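The quote from Fliken came in at four in the afternoon, which is the hour vendors pick when they want you to read the total and go home. I read the total. I didn't go home.

My job that summer was to say yes or no to buying tableware handling for the Ultholm canteens. I had said no to two firms already and was getting a name for it. Fliken had put pictures in with the quote. 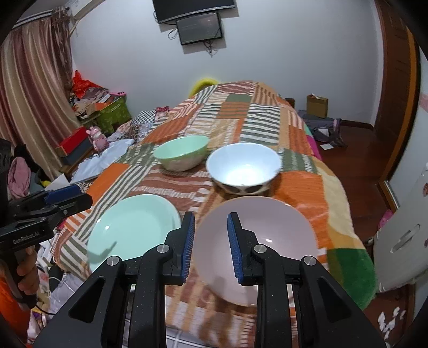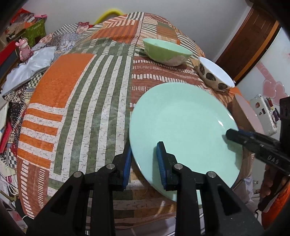 The money was laid out on page 2, under the heading "Path to Value," and the path ran uphill. There was a line for hardware, a line for "skill packages," and a line called onboarding that cost more than my car. Nowhere did it say what happened when a thing the machine had learned on was replaced by a thing it had not. I went back to the pictures and looked at the mint-green plate, the one with a blue finger pad on either side of its rim, and I thought about our own plates, which are white, chipped, and bought in whatever shape is cheapest that year. I wrote in the margin: does a new plate mean a new skill package? Then I wrote the price of a skill package next to it and underlined it until the pen went through.

I called their sales line the next morning. A cheerful voice told me that plates were "very mature."

"And bowls?"

"Bowls are right behind."

"How far behind?"

There was typing. "I can get you a roadmap."

I had a drawer full of roadmaps. Fraser had given me one in the spring, printed on card so heavy it wouldn't fold, and every road on it led to the following year. Suddale hadn't bothered with a map. They sent a man's worth of steel on a pallet for a free trial, and it stood in the Ultholm loading dock for 14 days waiting for a power converter that wasn't part of the trial. The kitchen staff hung their coats on it. When it left they asked me if we could keep the hooks.

So I did what I should have done first and went down to the dish room with a notepad. It was after lunch and the racks were coming through. A woman in rubber gloves was picking plates off the belt with her left hand and bowls with her right, and she talked to me the entire time without looking at either. I asked her what the worst part was.

"The lids," she said.

The quote didn't mention lids. I checked when I got back upstairs, all 20 pages, including the one about recycling.

I asked her what she would buy if she had the money. She thought it over for one full rack. A new belt motor, she said, the old one stuck when it got warm. A mat to stand on. A drain that drained. She didn't ask what I was planning to buy, and I didn't tell her, and I think she knew anyway, because as I was leaving she said to watch my step by the drain.

The budget meeting was at nine. My director liked the Fliken quote. He liked the word "skill" and he liked that the first year was discounted. He wanted to know why I had a face on.

I said the second year wasn't discounted. I said service calls were billed from the minute the van left their lot, and their lot was in another state. I said I wasn't against the thing. People were plainly working hard at it, one plate and one bowl at a time, and maybe in some years I'd be glad to sign. What I wanted was one week in our dish room, with our plates, wet, and the lids, before a dollar moved.

"They'll never agree to that," he said.

"Then we've learned something for free."

He let me send the letter. I asked for the week, a fixed price for any new dish we brought in, and a person who would answer the phone on weekends. On the same form, lower down, where he tended to stop reading, I put in for a belt motor, a floor mat and a plumber.

The plumber came in July. Fliken wrote back to say my questions had been passed to the right team, and attached a new quote, valid until the end of the month.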